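Slide 9. OK, the part I came for – the marker rules! I wrote them up in April after Gorkbridge sent back a batch of 100 recordings and we couldn't agree on what "good" meant. 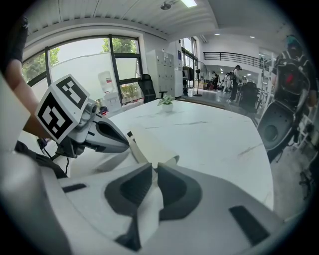
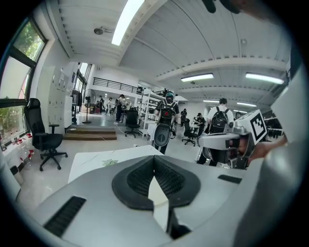

Rule four of the Orlow checklist is my favorite: keep the marker in sight. If the tracker loses it, the recording gets flagged. Look at the white cube on top of the other gripper in both pictures, with its black and white squares. It has to stay bolted tight, and you wipe it before every session. Pause, let people look.

Then rule five, cables. Tie them back before you pick anything up. Ask for a show of hands – who has snagged one?

Slide 10. Dumitholm runs up to 77 recordings per shift with the same one-page sheet. Mention that the sheet is free to copy, and please do change it! Skip the Pascual slide if we're short on time.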